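Flanness Help > Food and Kitchen > Storage > Rice and dry goods
Ask Browse Unanswered Tags Sign in
Search questions... All topics Go

Small brown beetles in the rice, do I have to bin everything?

Asked by Rin Murakami, January 16, 2025

Opened a bag of basmati last night and there were tiny brown beetle things walking about in it. Long snout sort of look. It's a 1000 g bag from the Zarnlow shop on the corner, bought in the autumn I think, folded over with a peg on it. Not past its date.

I've binned that one already. But on the same shelf I've got plain flour, bread flour, two kinds of lentils, porridge oats, a jar of popcorn that's been there years, and a big sack of sushi rice that cost me a fair bit. Can't see anything in the sushi rice but then I didn't see anything in the basmati until I did.

Questions realy are: do I have to throw the lot, is it dangerous if we've already eaten some (we had it on Sunday, kids too), and how do I stop them coming back. Rented flat, old cupboards, gaps all over. Don't want to spray anything near food.

2 people have this question

Answer from hobnob_jen

Rice weevils by the sound of it. Had them. They won't hurt you, cooked or not, it's just grim. Kids will be fine.

Don't bin the lot. Go through it one packet at a time. Tip it out on something flat with an edge so it doesn't go everywhere, spread it thin, leave it a few minutes in good light and watch. The beetles move, rice doesn't. Dark tray is better than a white plate for checking rice, you see the dusty bits and the odd grains with holes in. 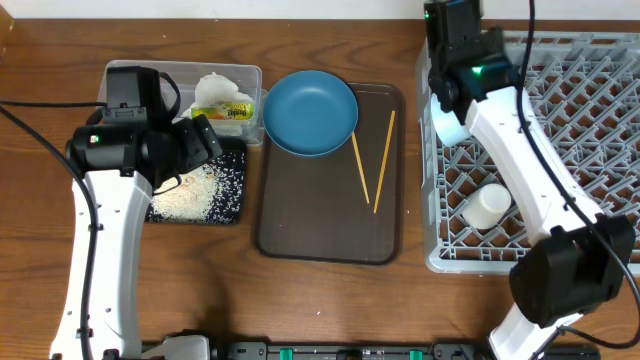
Anything with live ones goes straight in a tied bag and in the outside bin, not the kitchen one or they just walk back. Anything that looks clean, freeze it. I do a week for rice and flour, longer if it's a big sack because the middle takes ages to get cold. Split the sushi rice into smaller bags first. Let it come back to room temp before you open the bag or you get damp in it.

Then the cupboard. Everything out. Hoover the corners and the shelf peg holes, that's where mine were - and empty the hoover outside after. Wipe down with hot soapy water, dry it properly. Vinegar if you like the smell, don't think it does much.

After that hard containers with proper lids. Pegs do nothing, they chew through thin plastic anyway.

Was this helpful? 14 said yes

Answer from Gaz_P

bay leaves. stick a few in every jar. my nan did it and never had one

Reply from hobnob_jen
Tried bay leaves, found a weevil sat on one.

Answer from Hideaki Amano

Mostly agree with the first answer, few things to add.

They very often come in with the rice. Eggs are laid inside the grain so you can't see them, then a warm kitchen for a month or two and out they come. So not a dirty cupboard, don't feel bad. Your basmati was sat since autumn which is plenty of time. Take it back to the shop if you still have the bag, or at least tell them, they may have more on the shelf from the same lot.

Check the popcorn first. Whole grains are what they like best, and anything that's been there for years is a good suspect. Flour is more likely to have flour beetles, no snout, different animal but same treatment. Lentils usually get left alone by this sort. Check them anyway.

Containers - I use the Nenov ones with the clip sides, had the Brandão jars before and the seals went hard after a while. Any with a rubber seal will do. Clear is better than tins, you spot trouble sooner. Write the month you opened it on a bit of tape.

And buy smaller bags. I know the sack is cheaper per kilo but not if half goes in the bin. We eat a lot of rice here and I still only buy what we get through in six weeks or so, less in summer.

One more, if your flat is joined on to others and they keep comming back after all this then mention it to the landlord, could be next door's cupboard. Had that in my last place, went on till April.

Comment from Rin Murakami
Thanks both. It was the popcorn. Absolutely heaving. Sushi rice looks ok so it's in the freezer in four bags and there's now no room for peas. Will try the shop tomorrow, bag's gone in the outside bin but I've got the reciept somewhere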